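转学生参赛资格法案 讲稿提纲
Clillby 图书馆二楼 晚场
2021年11月4日 最后改的一版,以这版为准,别拿上周打印的那份

开场。先谢图书馆,谢Toshiko Aoki帮忙订场地。水放讲台左手边。
问一句:在座有没有孩子今年转过学的?举手。等一下,别急着往下讲。

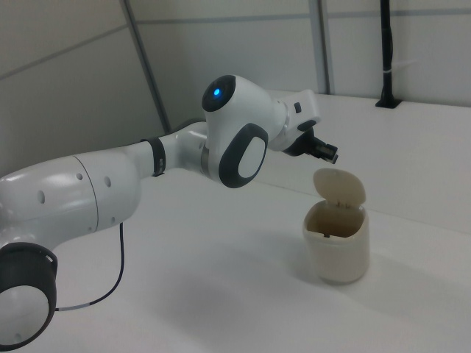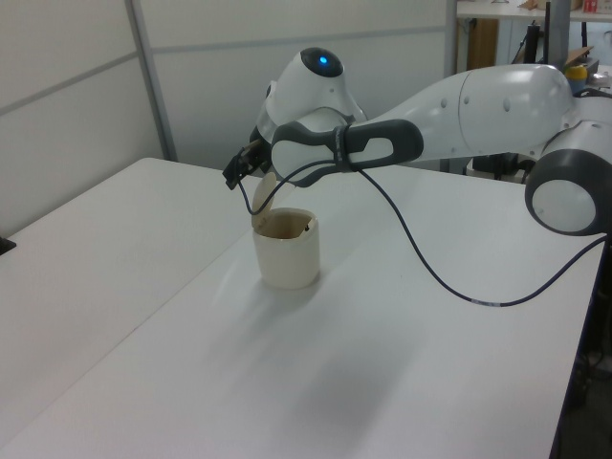
今晚讲什么。州里那份法案,转学生能不能马上上场比赛。不讲别的。有人肯定会问球馆翻修的事,说会后聊,不要被带跑。

先交代我的立场,省得大家猜。我支持法案的大方向,反对里面的两条。哪两条后面讲到会说清楚。我不替任何党派站台,今天来的两边都有人,我看到了,挺好。

一、现在的规则是什么

这段要慢。上次在 Pralthorpe 讲太快,后排的人没跟上,问答时间全用来补课了。

现行规则2000年定的。那时候转学的孩子少,规则写得也简单:转学以后,校队正式比赛坐一年板凳。可以训练,可以跟队,可以穿队服坐在场边。不能上场。

例外有,写在后面几条里。全家搬家,换了学区,可以豁免。父母离异、监护权变更,可以豁免,要法院文件。原来的学校关了、并了,可以豁免。军人家庭调动,可以豁免。

听着挺合理对吧。停顿。

问题在"全家搬家"怎么认。规则原文就一句话,要求"全部家庭成员迁入新住址"。什么叫全部?外婆算不算?上大学的哥哥算不算?父亲在外地上班,周末才回来,算不算?没写。各学区自己理解。同样的材料,交到 Clillby 过了,交到 Pralthorpe 退回来。

不要在这儿批评 Pralthorpe 的体育主任,人家是按字面执行。说"理解不同"就行。

还有一个情况规则完全没想到:孩子因为被欺负转学。住址没变,父母没离婚,学校也没关。按现行规则,坐一年。等于被欺负的那个还要再罚一次。这句可以说重一点。

二、法案要改什么

手里拿着法案复印件,翻给大家看,说门口桌上有,自己拿。

核心就一条:高中阶段第一次转学,不用等,注册完就能上场。第二次转学才开始限制。

重复一遍。第一次,不等。第二次,等。

配套的几条:

转学理由不再由学区审,改成家长签一份声明,说明转学不是因为体育招募。签假的有后果,后果后面讲。

禁止学校和教练主动招人。这条旧规则也有,法案写得更细,把校外俱乐部教练也包进来了。为什么要包进来,大家心里有数,很多招人的话是俱乐部教练在停车场讲的,学校教练一句话没讲过。

窗口期。秋季项目,九月之前办完转学手续的,可以打当季。之后办的,等下一个赛季。这是为了防止季后赛前临时换队。

申诉。现在申诉要等很久,等到结果出来赛季都结束了。法案规定申诉期间,孩子可以先上场,结果不利再停。这条争议最大,后面单独讲。

登记系统。全州统一用一个平台,叫 Flalent,学校往里面录转学时间、原学校、项目、声明书。现在各学区用各学区的表格,有的还在传真。对,传真。这里大家会笑,等笑完。

平台名字读慢一点,上次有人听成"人才",talent,以为是选秀。

三、支持的理由

不要念,讲故事。

Snežana Halilović 那一家。她同意我讲,也同意用名字,昨天又打电话确认过了。她女儿打排球,原来那所学校出了点事,细节不讲,她不希望讲。开学前转到 Clillby。住址没动,只是换了学校,离家反而远了。按规则,坐一年。

她女儿那一年每场都去。坐在最边上,递毛巾,捡球。Snežana 跟我说,去客场的大巴上,孩子戴着耳机从头到尾不说话。后来有几次找借口不去了。

然后是申诉。她写了信,附了原学校辅导员的证明。退回来,说缺一份表。补了表,又退回来,说表是旧版。旧版表是从学区网站上下载的。再交,受理了,排期。等到听证的日子,赛季结束了。对方说既然赛季结束了,申诉没有意义,撤吧。

她没撤。把听证走完了,输了。

停一下。不要加评论,让大家自己想。

她原话,照念:"我不怪哪个人,每个人都很客气,每个人都告诉我规则不归他管。"

好。从这里接到第一个理由:坐板凳这个处罚,落在孩子头上。假如真有招募,招人的是大人,受罚的是孩子。没有招募的更冤。

第二个理由,钱。请得起律师的家庭申诉成功的机会大,这个我没有全州的数据,别瞎说数据,就说我自己陪过的几家是这个情形。有一家花了2000美元请人写申诉材料,过了。隔壁那家自己写的,情况几乎一模一样,没过。有人问是哪家,不说。

还有那种为了豁免真的去租房子的。租个小公寓,一家人"搬"过去,赛季完了搬回来。规则逼出来的。有钱的人家租得起,规则对他们等于没有。

第三个,孩子为什么转学,原因多得很。课程,交通,心理,跟同学处不来,家里老人要照顾所以要读近一点的。学校没必要一个一个去审。体育主任也跟我抱怨,他说自己是教体育的,现在整个八月在看别人家的水电费单子。

(这句是他私下讲的,不点名。)

四、反对的理由 要认真讲

这部分不能糊弄。今天有教练来,有小学校的家长来,他们反对是有道理的。

最大的担心:强的更强。放开以后好苗子都往几所学校跑。小地方的学校本来凑一支队就费劲,走掉两三个主力,这支队可能就没了。队没了,剩下的孩子也没得打。

Du 县的例子。那边学校小,摔跤队前几年人就不够,有些级别只能弃权。教练写给议员的信我看过,写得很好,不激动。他说的大意是:你们讨论的是孩子有没有选择的自由,我这边的孩子最后剩下的选择是坐车去别的县打,或者不打。

这个我没有好的回答。就老实讲没有。旧规则也没拦住人,真想走的租个房子就走了,但是放开以后走的人多半会更多,这个要承认。

第二个担心:位置被占。本地孩子从小打上来,等到高三终于轮到首发,来了个转学的,坐回去了。家长生气我理解。我自己老大就碰到过,那年家里晚饭吃得很安静。这个可以讲,语气轻松点。
要说的是:教练选谁上场,本来就不归资格规则管。但是别讲得像在教训人。

第三个:声明书没有用。签个字谁不会。确实。这就接到我反对的那两条。

五、我反对的两条

第一条,假声明的后果。

草案现在写的是:查出来声明不实,学生取消资格,球队该赛季成绩作废。家长呢?没有。招人的教练呢?第一次书面警告。

又回到孩子头上了。前面讲了半天处罚不该落在孩子头上,法案自己转一圈又转回来了。全队成绩作废更不像话,队里其他孩子知道什么。

我建议改成:有证据证明教练招募的,停教练,罚学校。学生剩余赛季怎么办可以谈,全队成绩不动。俱乐部教练归谁管也要写明,现在写的是"由相关方面处理",这六个字谁看得懂。

(查一下原文是不是这几个字,上台前查!!)

第二条,隐私。

Flalent 那个平台。统一登记我赞成,传真机我也受够了。问题是草案里写"转学理由及附件材料一并录入"。附件材料是什么?是辅导员的信,是医生证明,是保护令,是法院的监护文件。谁能看?草案写"各成员学校授权人员"。全州每所学校都有授权人员。对手学校的体育主任点进去,能看到你孩子为什么转学。

再讲一遍这句。对手学校能看到。

Snežana 听到这条的时候,跟我说,要是这样她宁愿女儿坐一年。

建议:平台只录日期、学校、项目、声明书签没签。理由和材料留在学区,申诉的时候才调,调了要有记录。保存多久要写。孩子毕业了该删就删。

有人会问平台是哪家做的、花多少钱。我不知道。草案没写。知道的请告诉我,别猜。

六、申诉期间先上场

单独讲,因为今晚问的人会多。

反方的说法:先上场,万一后来判不合格,比赛都打完了怎么算?对手输了冤不冤?
冤。有一点冤。

我的看法,比赛成绩可以照算,只管以后的。现在的做法是先停,停错了那个赛季补不回来。高中就那么几个赛季,高三的秋天只有一个。两边都可能出错,要选一个错了代价小一点的。

但是申诉得有期限。草案没写期限,这是个漏洞。先上场加上没期限,拖着拖着就打完一季了,反过来又被人利用。所以期限必须补。我提的是受理后两周内出结果,季后赛期间更短。有律师朋友说两周做不到,人手不够。那就加人手,这个钱比翻修记分牌便宜。

(记分牌这句看现场气氛,球馆的人在就不讲。)

七、现在走到哪一步

众院教育那边听证开过了。我去了,坐了一下午,轮到发言给我三分钟,讲到一半铃就响了。所以今晚要谢谢大家肯听我讲这么久。

书面意见还在收。请愿书签名1411个,昨天晚上的数。有反对的人也签了,备注栏里写了反对哪条,我原样交上去,不挑。

参院还没排。有人讲年底前会排,有人讲拖到明年,都是听来的,别当真。

州长那边没表态。问我州长签不签,我不知道。

大家最容易误会的几点,一口气讲完:
还没有通过。现在转学,还是按旧规则。
通过了也不追溯。今年已经在坐板凳的,草案没有说可以提前恢复。我问过,回答是"会考虑"。
初中不管。只管高中校队。
俱乐部比赛不管。
私校要看是不是会员学校,是就一样。
在家上学的孩子另有一份法案,跟这份没关系,经常混在一起讲。
跨州转来的,草案第四条,算不算第一次转学,写得含糊。跨州搬家的家庭请特别看一下,有意见就写。

八、大家能做什么

写信。手写的、电邮的都行,不要抄范文。议员办公室的人跟我说,一样的信堆在一起,贴个条子写总数就完了。写自家的事,写短一点,一页。写明支持哪条、反对哪条,条号写上。住址要写,没住址他们不知道你是不是选区里的人,直接放一边。

反对的也写。我讲真的。

写到孩子的时候,问一下孩子愿不愿意。书面意见是公开的,谁都能上网查到。名字可以用首字母。受过欺负的、看过医生的,尽量别写细节。

打电话。接电话的多半是实习生,很年轻,客气点,别冲人家发火。报名字、报镇子、报法案、报支持还是反对,完了。

去听证的。提前登记,发言稿掐着表念一遍,念出来比你以为的长得多。我就是教训。带几份打印稿,递给工作人员,铃响了后半截还能进记录。停车不好停,早点到。

学区层面也有可以做的,不用等州里:
请学区把豁免申请表的最新版放到网站上,把旧的撤下来。就这么一件事,能少退回来多少。
请学区把"全部家庭成员"怎么认写成一页纸,公开。
请学区规定收到材料几天之内回复。
下次学区开会有公众发言时间,我会去讲这三件,有人一起去最好,一个人讲和一排人坐在后面,效果不一样。

九、问答准备

可能问的,先想好。

问变性学生参赛的法案。那是另外一份,今晚不讲,两份放一起讲哪份都讲不清。态度要平和,就说改天可以专门办一场,请更懂的人来。不要接着辩。

问是不是为了我自己孩子。老大毕业了,老二不打校队,画画。没有利益。

问大学球探看不看转学记录。不清楚,各校不一样。别乱答。

问教练收不收好处。不知道,有证据交给学区,别在这儿点名。万一真有人点名,马上打断,客气但要快。

问Pralthorpe为什么那么严。各学区理解不同,所以才要统一。讲完就停。

问小学校的队没了怎么办。合队。现在就允许邻近学校合组一支队,手续也麻烦,法案没碰这块,我觉得应该加进去。Du县的教练也提了这个。可以多讲两句,这个话题两边都听得进去。缺点是路远,训练完天都黑了,谁去接。校车的钱谁出,没人讲过。

问第二次转学为什么就要等,被欺负两次怎么办。好问题。草案里第二次转学保留豁免,但豁免理由照抄旧规则,没有加欺凌这一条。要加。这个本来应该算我反对的第三条,前面说了两条就两条吧,不改了,讲到这儿补上。

Toshiko 会拿着话筒走,先给后排。一人一个问题,追问会后。她九点十分给我手势,看到就收。

收尾

下次在Pralthorpe,时间还没定,定了发邮件。门口有登记表,字写清处一点,上次好几个邮箱认不出来。
复印件拿一份走,别拿两份,印得不多。
椅子请顺手推回墙边,图书馆明早有小朋友讲故事。

备忘(不念)
法案第四条、第七条贴黄条
申诉那段超时的话砍掉律师朋友那句
Snežana 可能到场,她不想被介绍,别看她
充电器!!上次忘在 Pralthorpe 了,还没拿回来
签名数上台前再刷一次,变了就按新的将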